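Visita a la jornada de puertas abiertas de Rurnmont (robótica, 2º curso)

9/4/23

Escribo esto en el tren de vuelta, con el móvil al 5 %, así que perdonad el desorden. Fuimos al centro de Rurnmont a ver los proyectos de los alumnos de robótica. Llegamos tarde, el autobús desde Koltard nos dejó en la entrada que no era. Media vuelta al edificio. Lluvia, claro.

Primera parada, el aforo. Entradas gratis pero con reserva, 348 personas apuntadas por la mañana y una sola mesa para recoger las acreditaciones. Cola larga. Café de máquina, malo pero caliente.

Luego el aula grande. Los de primero tenían seguidores de línea, los de siempre – cinta negra en el suelo, curvas demasiado cerradas, mucho aplauso cuando uno salía de la pista. A mi sobrina le encantó. Nos quedamos más de la cuenta y eso que yo quería ir directo al taller del fondo.

El taller es donde están los de segundo con el proyecto Marchand. Dos brazos en una misma mesa, manipulación de objetos de cocina y cosas pequeñas. La idea del curso: que cada grupo prepare una tarea, la repita y guarde los datos para entrenar despues. Según el cartel de la puerta llevan 3,329 repeticiones guardadas desde que empezaron. El objetivo es cerrar en mayo y presentarse al concurso Bullthorpe, que pide tareas con los dos brazos a la vez. Ahí van justos, nos dijo una alumna. Lo de un brazo ya lo tienen bastante rodado, lo de coordinar los dos es otra historia.

Pregunté por las cámaras. Una fija para el conjunto y otras en las muñecas, que son las que sirven para lo fino. Me enseñaron la misma mesa desde las dos clases de cámara y la diferencia es enorme, sobre todo con piezas metálicas planas sobre ese tablero marrón con vetas.

Bandeja, plato de "Enjoy The Moment" y los brazos en faena; la última, desde la muñeca, con las anillas y la pieza metálica:

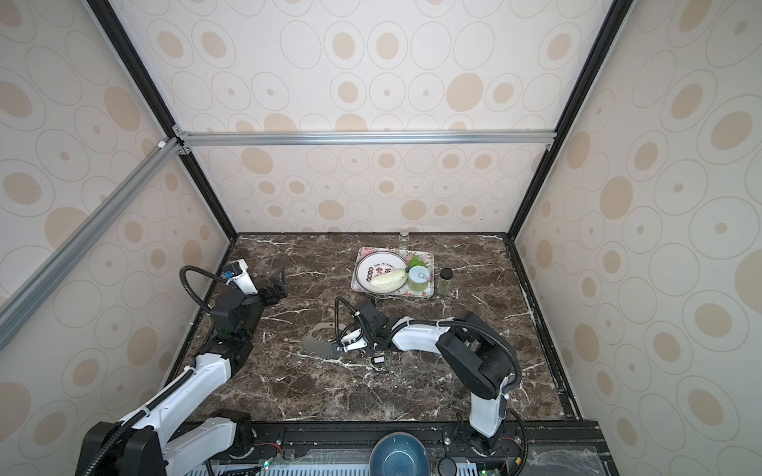
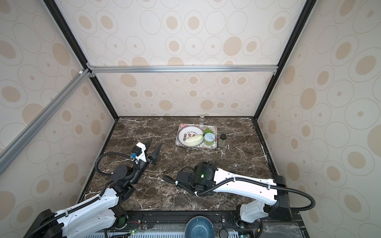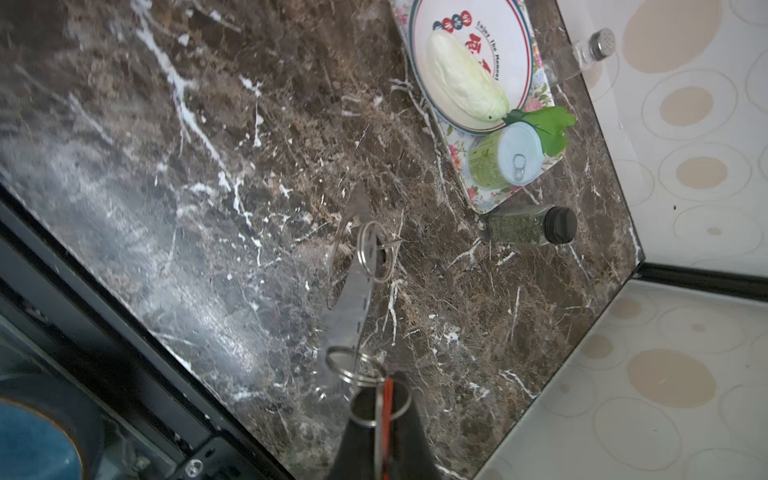 Más cosas que apunté. El grupo rota cada 50 repeticiones, si no la gente se cansa y empieza a hacer chapuzas (palabras suyas). Se anota todo a mano en una libreta y luego se pasa al ordenador, me pareció lento pero dicen que así pillan errores. Les falta espacio y les faltan enchufes.

La charla de las doce, floja. Mucha diapositiva y el micro fallando. Nos fuimos a la mitad a comer un bocadillo.

Para quien vaya el año que viene: reservad pronto, entrad por la puerta de atras y empezad por el taller, que a última hora no cabe nadie. El aparcamiento ni intentarlo. Los de Bullthorpe publican las bases en su web, todavía no he mirado si dejan ir de público. Si me entero lo pongo en los comentarios.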